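Come and Sew with Us at Kalari

We're looking for four friendly people to join our mending table in Lestgate this May – beginners very welcome, and please don't worry if you haven't threaded a needle since school! You'd help neighbors with hems, buttons and the odd stubborn zipper, with plenty of tea and chatter along the way.
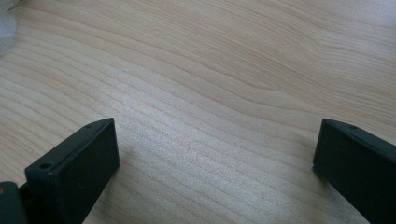

How to apply

Write a few lines to Hoi-yan Huang at the Kalari front desk by May 21, 2026. We pay $73 a session, and lunch is on us.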